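Sorting out the cups, one rack at a time

Posted Dec 31, 2024

I popped into the Zaststead kitchen room this week to see how the big end-of-year tidy was getting on, and came away wanting to go home and empty my own cupboards! The idea is simple enough. Everything that has been living in boxes since February gets pulled out, looked at, and either given a proper spot or passed on to someone who'll use it.

Rafia Memon is in charge of the whole thing (she has a list, and the list has its own folder) and she'd started with the cups and the racks. There are 73 things on the first page alone, so I did wonder when she was planning to sleep. She says cups are the worst – they stack badly, they roll, and people keep bringing more of them.

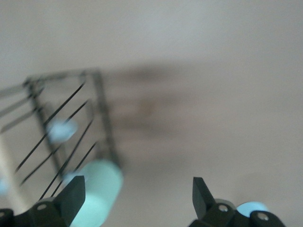
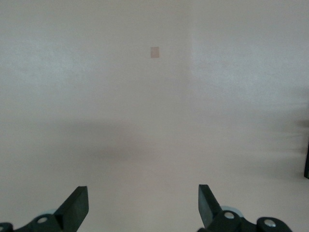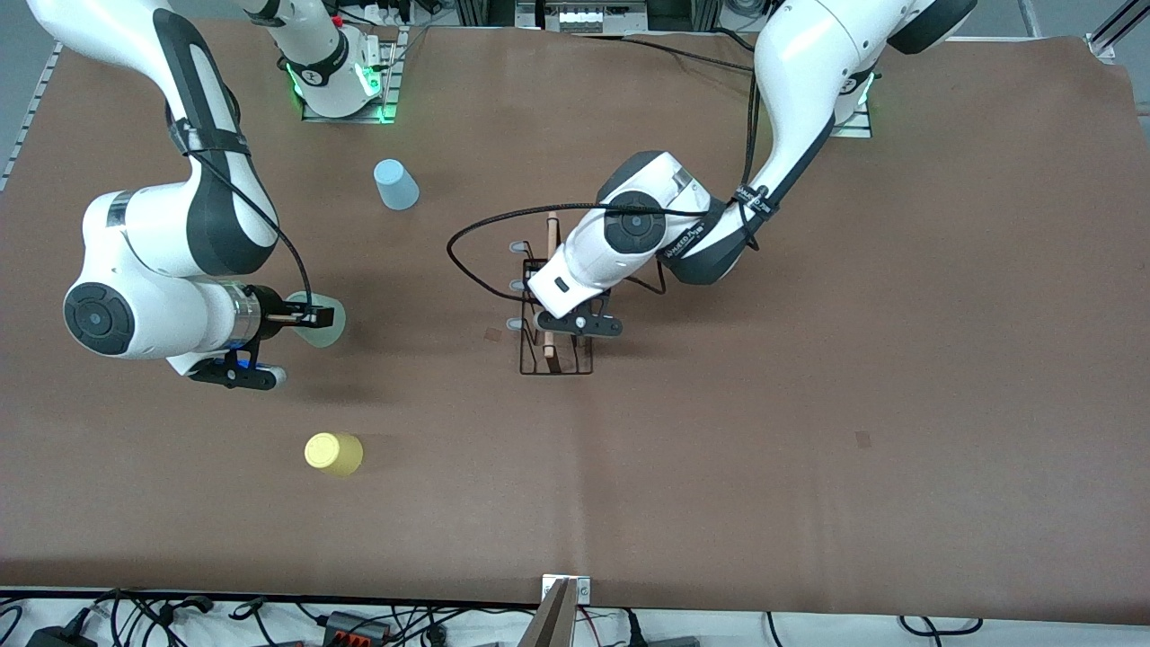 Cups, a wire rack and a tabletop covered in brown paper, as seen in the last of the three.

What's next on the list

Once the cups are done it's on to the drawers, and then the tall cupboard by the Soomro room, which I'm told hasn't been opened properly in ages. Rafia is hoping to get through another 40 bits and pieces before the room goes back to normal use. Anything in good shape that doesn't fit will go over to Leltano, where the lunch club is always short of plastic cups and never fussy about colours.

If you've got a wire rack going spare, she'd love to have it. Small ones are best, as the shelves are quite shallow – mine at home is far too big, I measured it. Leave it at the front desk with your name on, and please don't send any more mugs. There are 56 of those already and they're all staying in their box until the new shelves go up.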